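A thread on doing the weekly shop by bus, as I gave up the car in September and people keep asking how it works.

I live in Imbridge, at the top end. The nearest big supermarket is the one at Nokunberg, past the ring road. There's a small shop at the bottom of our hill which is fine for milk and bread and dear for everything else.

Two buses go to Nokunberg. The 553 is direct and runs every hour. The 407 goes round by the hospital and takes twice as long, but it stops nearer the shop doors. I go out on the 407 and come back on the 553. Going out I have nothing to carry and don't mind sitting down with a book.

The return stop for the 553 is across the car park, past the trolley shelter. There is a bench with no roof. If it's raining I wait in the shop entrance until I can see the bus at the lights, then walk. That leaves enough time if you don't dawdle.

Best time I've found is just after two in the afternoon. Before noon the bus is full of other people doing the same thing. After three it is full of school bags. At two you can usually get a seat by the luggage rack.

How much can you carry? Less than you think on the first trip and more than you think by the fifth. My limit is two bags, one on each shoulder, and a rucksack. The rucksack takes tins, bottles and anything else with weight. The shoulder bags take the rest.

I stopped using the stiff plastic bags for life. The handles dig in and they tip over on the bus floor. A cloth bag with long handles slumps a bit but stays where you put it, and you can hang it off your arm while you look for your pass.

Pack at the till in the order you want to unpack at home. I used to throw it all in to be quick and then find the eggs under a cabbage. The people behind you can wait ten more seconds.

Potatoes: buy small amounts. A big sack is cheaper per kilo but it will ruin your walk up the hill. I buy a few loose ones each week and that's enough for two of us. Same with onions.

Frozen food is possible but I only buy it from October to April. In summer the 553 is like a greenhouse. Peas survive. Ice cream doesn't, so we get that from the small shop and pay the extra.

Heavy and dull things I order for delivery once every two months. Washing powder, loo roll, cat litter, rice. I use Levchenko, the wholesale place on the industrial estate, as they don't mind leaving it in the porch. Their minimum order is high so I share one with next door.

Uliana Kuzmenko from my old road does it differently. She has a Vurnard shopping trolley, the two-wheeled kind, and takes everything in one go. She says the wheels are good on kerbs. I borrowed it once and didn't like getting it up the bus step, but she's been using hers for years – so it may just be practice.

Money. I kept receipts and fuel slips for my last year with the car. Insurance, tax, MOT, one repair and petrol came to £1,618, and that's before what the car lost in value. The bus costs me far less than that, even with a taxi now and then.

I do take taxis. If I have a bad back, or it's icy, or we've got people staying, I get one home. I don't count this as cheating. I budget for one a month and mostly don't use it.

Things I miss: going at nine at night when the shop is quiet. The last direct bus back is before seven. Also being able to forget something. If I forget the butter now, we do without or I go down the hill.

Things I don't miss: the car park, and looking for a space in it.

One change I didn't plan is that we waste less. I can't carry extra, so I write a list by meal and stick to it. Treats go on the list too, or I end up buying them at the small shop at twice the price.

If you want to try it, keep the car for a month and do the shop by bus anyway. You'll find out which things are awkward before you've committed to anything. My first go I bought four cartons of juice and had to stop three times on the hill.

Sweets, and a bag with a potato and an orange in it:
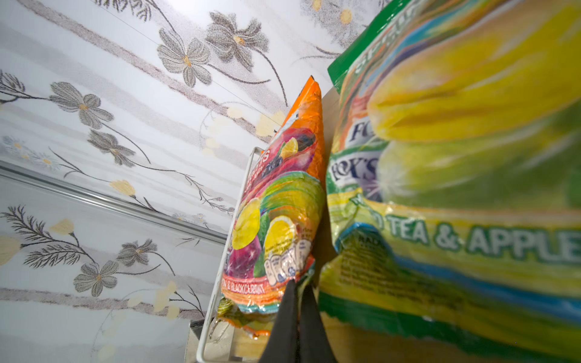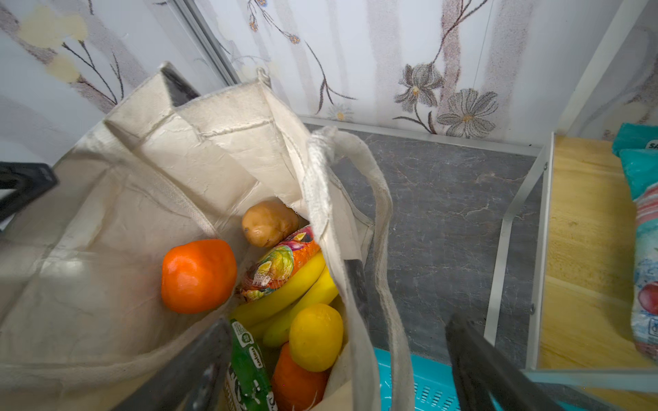
What do you do if the 553 doesn't turn up?

I wait fifteen minutes, then walk over to the other stop and get the 407 home. It's slower but it goes the same way after the hospital, and the same pass covers it. If I've got frozen stuff with me I ring for a taxi and use that month's one.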